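Workbench Corner, September 2025

The electronics bench at Wanura has a bright blue mat over the whole top and one rule about drinks: they go on a coaster. We measured the usable strip along the back wall at 93 inches, which fills up fast. These pictures take in the left half, the middle, where most of the everyday stuff ends up, and the right side with the plant.

The dark red coaster lives near the front, within reach of the stool. The parts drawers and the multimeter are kept at the back – the meter has its red leads wrapped around it when it's put away.

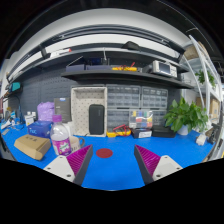
Đoàn asked whether a mat that size slides when you lean on it. It did until February, when we put double-sided tape under the corners. The tape came from Kalarside and one roll did the job with plenty left over.

Boxes stay out on the bench while we decide whether to keep them. Cardboard goes flat to the left, taller ones stand against the wall. Plastic bags get saved too, mostly for wrapping boards before they go on the shelf.

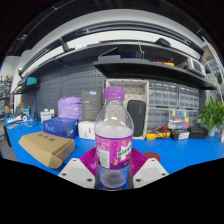
Purple-capped bottle, with the box collection behind it.

The bin at the back is good for things that are awkward to stack. Mugs are allowed as long as they go home at the end of the day, and that part of the system still needs work.
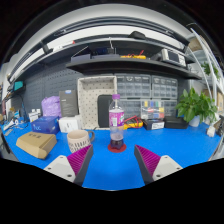
Next on the list is a second coaster and a narrow shelf above the boxes. The shelf has to clear the tallest one, so it will go up a little higher than first planned. The right half of the bench, with the plant, gets its own page later.

Gallery 91 – Workspaces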